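Kapitel 3
Variantenmanagement und Stücklistenpflege im Teilevertrieb

Lernziele
Nach der Bearbeitung dieses Kapitels können Sie den Unterschied zwischen Teilenummer und Variante erklären, eine mehrstufige Stückliste lesen und einen Änderungsantrag den richtigen Stellen im Betrieb zuordnen.

3.1 Ein Betrieb mit zu vielen Nummern

Die Brisa GmbH beliefert Werkstätten mit Bremsen- und Fahrwerksteilen. Das Unternehmen begann mit einem Katalog von 128 Artikeln, die ein einziger Sachbearbeiter im Kopf hatte. Später kam das Sortiment des Wettbewerbers Voklow hinzu, und mit ihm eine zweite Nummernsystematik. Ein Bremssattel konnte nun unter zwei Nummern im Lager liegen, mit zwei Preisen und zwei Mindestbeständen.

Dennis Koech übernahm in dieser Lage die Leitung der Stammdatenpflege. Bei einer Stichprobe von 50 Artikeln fand er drei, die technisch identisch mit einem bereits geführten Teil waren. Der Einkauf hatte sie getrennt bestellt und damit die Mengenstaffel des Lieferanten Magesa verfehlt. Der Schaden stand in keiner Auswertung, denn jede Nummer für sich genommen sah unauffällig aus.

Fälle dieser Art sind im Ersatzteilgeschäft verbreitet. Ein Fahrzeughersteller ändert ein Gewinde oder eine Beschichtung, der Zulieferer vergibt eine neue Nummer, und der Händler legt einen neuen Artikel an. Ob das alte Teil weiterhin verwendet werden darf, wird oft erst geklärt, wenn ein Kunde danach fragt. 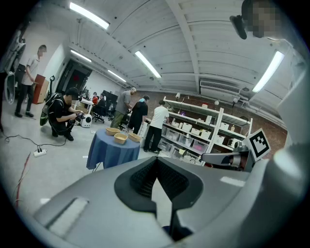 Was unterscheidet eine Variante von einem neuen Teil?

Eine Variante erfüllt dieselbe Grundfunktion wie das Ausgangsteil und weicht in mindestens einem festgelegten Merkmal ab, etwa in der Länge oder der Oberfläche. Ein neues Teil liegt vor, wenn sich Funktion oder Einbauraum so ändern, dass ein Austausch ohne weitere Anpassung nicht möglich ist.

Die Abgrenzung ist in der Praxis weniger eindeutig, als die Definition vermuten lässt. Ein Stoßdämpfer mit geänderter Kennlinie passt in denselben Einbauraum, verändert aber das Fahrverhalten. Manche Betriebe führen ihn als Variante, andere als eigenes Teil. Entscheidend ist, dass die Regel schriftlich vorliegt und von Einkauf, Lager und Vertrieb gleich angewendet wird.

3.2 Aufbau des Kapitels

Abschnitt 3.3 behandelt die Teilenummer. Verglichen werden sprechende Nummern, aus denen sich Merkmale ablesen lassen, und rein fortlaufende Nummern. Abschnitt 3.4 führt in die Stückliste ein – zunächst einstufig, danach mit Baugruppen. Als Übungsobjekt dient der Reparatursatz Punero, dessen Bestandteile teils einzeln und teils nur im Satz verkauft werden.

Abschnitt 3.5 beschreibt den Änderungsantrag vom Eingang bis zur Freigabe. Dort wird auch die Ersetzungskette erläutert, also die Folge von Teilen, die einander im Laufe der Jahre abgelöst haben. Wer mit den Grundbegriffen der Materialwirtschaft aus Kapitel 2 noch nicht sicher ist, sollte die Begriffe Meldebestand und Bestelllos dort noch einmal nachlesen.

Schlüsselbegriffe
Teilenummer, Variante, Baugruppe, Stückliste, Änderungsantrag, Ersetzungskette, Freigabestatus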